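Missing-person reports and the first 90 hours: a study of case records from Hustcombe

Rohani Hutapea
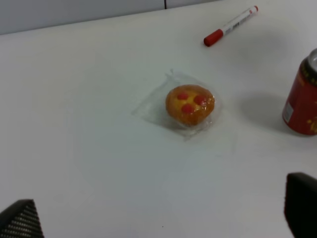
Figure 1. Small round pastry on a white tabletop.

3. Case records and method

3.1 Source of the records

The records used in this section come from the Hustcombe county sheriff's office and from two town police departments, Drurance and Mumell, that share its dispatch center. We asked for every adult missing-person report that had been closed by the time of the request. The county released 900 reports. Reports on children were left out because state law sets a separate procedure for them, and the two sets of forms do not match.

Each report has a cover sheet, a call log, and one or more officer narratives. Names were removed by the county before release. The final files reached us on Jun 27, 2023.

3.2 Coding

Two readers coded each report separately. They noted who made the report, how long the person had been out of contact, whether a vehicle or phone was also missing, and when the first interview took place. Where the readers disagreed, a third reader made the decision. Most disagreements were over the time of last contact, which officers sometimes entered as a clock time and sometimes as "evening" or "after work."

We followed the Nasution coding sheet with one change. The original sheet treats a spouse and a former spouse as the same kind of reporter. We split them, as the narratives showed that officers often asked them different questions.

3.3 Reports left out

We dropped 80 reports in which the cover sheet was blank or the call log was missing. A further 9 were duplicates, opened when relatives called both a town department and the sheriff. These were matched by case number and the earlier report was kept.

3.4 Limits

The records show what was written down, and a call that an officer made but did not log does not appear. Mumell changed its form partway through the period, and the newer form has no box for the first interview. For those reports we took the time from the narrative when it was given and left the field empty when it was not.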